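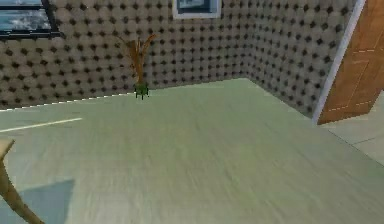

**Nest box entrance size for kestrels**

**jboateng** · 20 July 2021
The box on the Fircombe road has gone 2 seasons without a kestrel pair. Starlings took it both times. Entrance is a 3-inch round hole, floor is bare. Would a smaller hole keep the starlings out?

**wojcik_l**
No. Any hole that admits a kestrel admits a starling. Clear the starling material weekly and put down two inches of wood shavings. Kestrels bring no nest material of their own.

**Cletus E.**
I disagree on weekly. Starlings can rebuild in a few days. At Rosow I check every third day until a kestrel clutch is confirmed, then stay away for the full 30 days of incubation.

**jboateng**
Mounting height is 13 feet, facing east, open pasture in front. I can add shavings in October and leave them over winter.
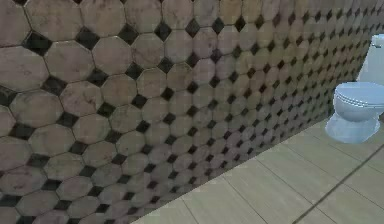

**rridgeway**
Wait until late winter for the shavings. Mine were matted by spring when I put them in that early. East is fine, but 13 feet is on the low side if raccoons can climb the pole. Fit a baffle.

**wojcik_l**
Agree on the baffle. Still weekly for the clearing.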